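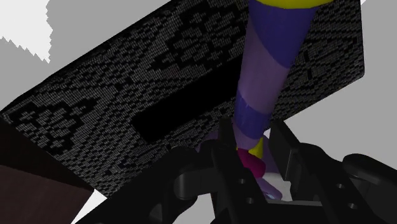
Dotted ornament in gray and white on a black panel, computer rendering.

Birutė Mets has cataloged lace patterns for the Tomholm textile archive since it took over the holdings of the former Prullwood mill. The archive keeps 694 pattern drafts, of which 200 have been redrawn in digital form.

The redrawing is slow. Mets works from paper drafts in which each hole is marked by hand on a ruled grid. "A draft is an instruction, and the lace is the result," she says. "When they disagree, I record both."

Disagreement is common. Paper shrinks across the grain, so a square grid measured today may be narrower than it was when ruled. Mets corrects for this by counting grid lines and ignoring the distances between them. The standard repeat at Prullwood was 12 lines wide, and any draft that departs from it gets a separate entry.

Floral motifs take the most time. "The ground is arithmetic. You can check it. A flower was often adjusted by eye, and the next copyist adjusted it again."

Her colleague Heino Venckus handles storage. Drafts lie flat in shallow drawers, interleaved with unbuffered tissue. He moved the oldest group out of rolled storage in March. "Rolled paper wants to stay rolled," he says. "We humidify it, press it and wait."

Mets does not expect to finish the series herself. The next group to be redrawn is the edgings, which have the shortest repeats and the worst handwriting.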